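Backyard citrus, is it worth the water?
Forum: Fruit and Veg > Citrus
4 pages, showing page 1

zeltham_dirt wrote:
We moved out to Flovthorpe in January and I want two citrus trees along the back fence. The soil is heavy clay and the rain comes all at once. Tank is 4,000 litres and it also does the veg beds. Are citrus worth it, or should I stick to figs and be done with it?

Petska wrote:
Figs. I pulled out two mandarins after four summers. Every time I skipped a deep soak in the heat they dropped half the crop, and what stayed on was dry and pithy. Fruit is cheap at the markets in season.

cara_v wrote:
Disagree with Petska. Dry fruit is often uneven watering and not enough feed. Build a mound over the clay, mulch it well and keep the mulch off the trunk. Mine get tank water only and I pick plenty.

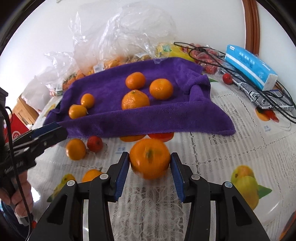
Some of the orange ones, on the purple towel.

Petska wrote:
Nice colour, but colour tells you nothing about juice. Mine looked good too.

cara_v wrote:
Fair enough. I go by weight. If it feels light for its size I leave it for the compost.

Ankrah256 wrote:
What rootstock, zeltham? Trifoliata handles clay better than rough lemon in my experience. Check the label before you argue about water. Also clover mulch is rubbish, it brings snails.

zeltham_dirt wrote:
No trees bought yet. Leaning towards one on a mound and a fig at the other end. Will ask the nursery about trifoliata.

Petska wrote:
One is sensible. Get a second tank before you get a second tree.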